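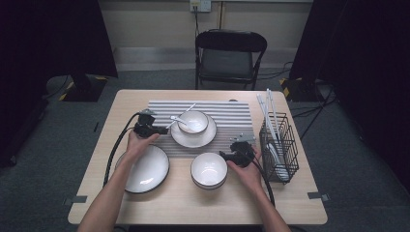

In Defense of the Drying Mat

We use cookies to improve your experience. Manage preferences.

I own a dishwasher. It has 2 racks, a delay timer and a setting called Refresh, and I still do the small stuff by hand. Bowls with a dark rim, a saucer, the white spoon with a handle too long for any drawer I've had. They go on a ribbed mat, and the chopsticks stand in a wire mesh basket with a plate propped beside them.

My sister-in-law thinks a mat on the table is a confession. She keeps her counters like the Otden showroom, where I once saw a dish rack for 447 dollars. It held one cup.

My position is that dishes left out are dishes in use. Put a bowl in a cupboard and you will eat over the sink by Thanksgiving. Leave it by the big plate and dinner has half begun. I have roughly 20 pieces of tableware in a Wudano crate upstairs, all beautifully put away, and I couldn't describe one of them.

Comments

rimmed_bowl: A plate in with the chopsticks? Monster.

Pat in 2B: My mat has been out since May. No regrets.

soapdish: Get a shorter spoon.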